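17th May

Long day, and I've come home with a page of notes that made perfect sense at the table and very little on my kitchen counter, so I'm writing it all out while the tea is still hot. We have been promising Hollness a proper set of table rules since the winter, and today I finally sat down and started on them in earnest, with the arms right there beside me and no excuses left.

I should explain (mostly to myself, when I reread this in August and wonder what the fuss was) that we already have rules. Oh, do we have rules! The binder that came over from Mondier runs to 279 pages and I believe I've now read every one of them, including the part on floor paint. It's good, careful work and I've grown fond of it. But it was written for a line where the same part comes down the same belt all year long, and our bench work is lamps and bins and little squeeze bottles that never stand in the same spot from one run to the next. I wanted something a person could read standing up, with gloves on, before touching anything.

So I began with the tabletop itself. My first line was that everything on it goes back to a marked spot between runs, lamp included. I was pleased with that line for most of the morning.

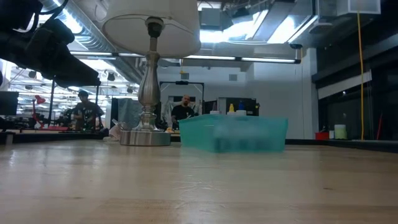 The reply from the next bench was that marked spots would ruin the whole thing, and that if I wanted the arms to cope with an ordinary table then I had better leave the table ordinary. What needed a rule was the people. Where do the hands go, who says "clear," and who is allowed to say it? Put that on the card first and let the bottles stand where they like.

I grumbled a little, and then I crossed out my line, and I think the card is much better for it. It now opens with hands. No reaching across the wood while either arm has power to its motors, even for something small, even if the arm looks parked. A folded arm is the one I worry about most, really, as it gives such an impression of being finished for the day. Then comes "clear," which is said out loud by the person at the stop button and by no one else, and is said again after any break, even a short one.

Rule 2 on the old sheet said "keep the area tidy," and I've wanted to get rid of it for ages. Tidy means something different to every person who walks in. I spent far too long on the replacement, and what I have is that anything small enough to roll gets written on the run sheet before the start, caps especially, and that a cap nobody wrote down stops the run until it has been accounted for. Fussy, I know. Arkusitz has had the same wording on its benches for two seasons and people there grumbled at first too, and now they do it without looking up.

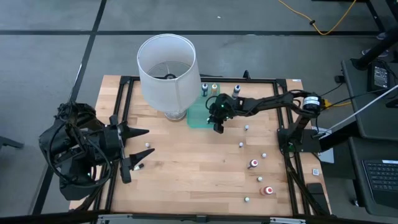

Both arms at the table, white caps on the wood.

After lunch I moved on to liquids, which the binder hardly touches. My draft says caps on unless the task is about caps, labels turned toward the operator where the task allows it, and no bottle used that can't be matched to a line on the sheet. I also put the lamp in this part, although it fits badly. A lamp with a big shade is top-heavy, or I treat it as if it were, and I'd like whoever sets up to give it a gentle push at the base and see that it stands firm before they step back. Maybe it wants a heading of its own. Tô keeps furniture and containers on separate cards, and I've asked to borrow theirs and compare.
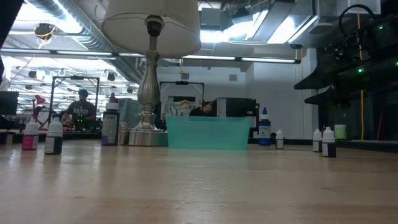 The part I still can't settle is visitors. The room is open and people work at the other benches all day, and I don't want a card that treats every colleague walking past as an intrusion. Hollness would like a limit of up to 4 people near the table during a run. I'd sooner say that anyone close enough to touch the wood has to have read the card, and leave the number out of it altogether. We went back and forth on that until my coffee was cold and I had to go and warm it up, and when I got back we left it as a blank with a question mark.

Still to do: get the whole card down to 2 sides in type large enough for my own eyes, find out whether the stop button check belongs at the start of the day or the start of each run (I say each run), and ask Mondier if we may quote their paragraph on cable slack, which I could not improve on if I tried all week. And buy more tea.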